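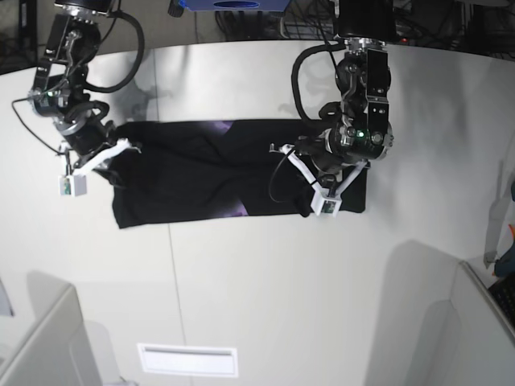

Both arms on the black shirt, Ciltitz lab open day

Visits > Lab Tours > Ciltitz

I could have stayed at the folding table all afternoon! Maeve Ní Bhriain is studying how few demonstrations a two-armed robot needs before it can fold clothes it has never met. Her first policy learned from 700 folds; the new one gets 50, plus a short round of corrections where a person takes over only when the arms go wrong. In her tests it does nearly as well – and on dark, wrinkled cloth a bit better.

Demyd Bilyk let me try the corrections myself. Much harder than it looks, and I loved it. Towels are next, then anything with buttons.

Tours run again in October, 12 visitors at a time, so book early.

Search this site Go

Contact | © Kaewkla Visits | Back to top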